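Home > Boards > Laundry & Fabric Care > Keeping darks dark

Black T-shirts going gray after a few months

eilif_i
I buy the same black cotton T-shirts every October and by spring they look charcoal. Cold wash, regular powder, tumble dry on medium. Is it the water, the soap or the dryer? We're in Clillurley and the water is hard enough to leave a crust on the kettle.

sunee_int
Dryer, mostly. The surface fibers get roughed up and the fuzz reads as gray even when the dye is still there. Turn them inside out, wash them with other darks only, and lay them flat or hang them in the shade. I stopped machine drying mine and the last batch has held up much better. 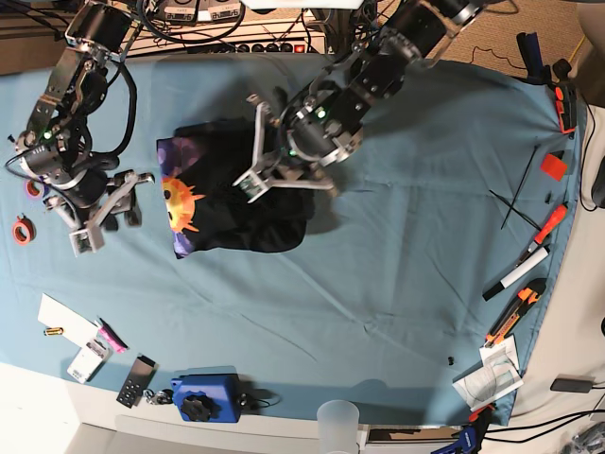 Does vinegar in the rinse set the dye on a black shirt?
Vinegar won't set the dye in store-bought cotton. It can help rinse out leftover detergent, which sometimes dries as a pale film.

tadeusz_s
I don't agree that it's mostly the dryer. I line dry everything and had the same problem until I switched from powder to liquid. With hard water the powder wasn't rinsing out. Two washes with the liquid and most of the gray was gone. If it had been worn fibers, that wouldn't have happened.

sunee_int
Could be both. Residue washes out and fuzz doesn't, so try the liquid first and see what's left.

eilif_i
Makes sense. Has anyone used the Lemovum dark wash? It's the only liquid for darks my store carries.

anong.t
I've used it. It's fine, a bit heavy on the perfume. Use less than the cap says. I went back to plain liquid detergent and couldn't tell the difference.

theerawat_c
If they're too far gone you can redye them. I did 4 shirts and a flat sheet with Skusidano black in a big pot. Cotton took it well. The polyester stitching stayed the old color, so look at the seams before you bother. The sheet came out even except near one hem where I hadn't stirred enough.
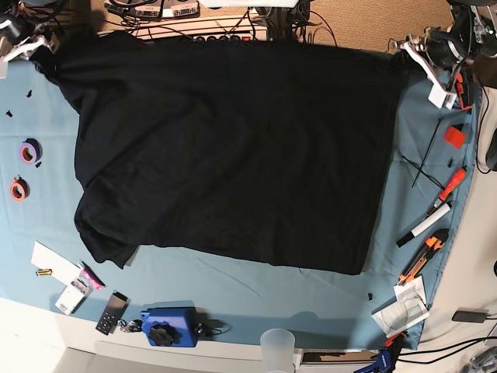 Black fabric on the blue tablecloth, still needs smoothing out.

tadeusz_s
Redyeing a cheap T-shirt costs almost as much as a new one. For a sheet, maybe.

theerawat_c
One packet did the lot, so it was cheaper for me. You do need to wash them separately afterward. Mine bled for two washes.

eilif_i
I'll get a liquid and skip the dryer for a month. If they're still gray I'll try the dye on the oldest one.

anong.t
Check the spin speed too. Mine was set higher than it needed to be and the creases were wearing pale.

Back to top | Contact the moderators | Copyright Thepsuriya Home Boards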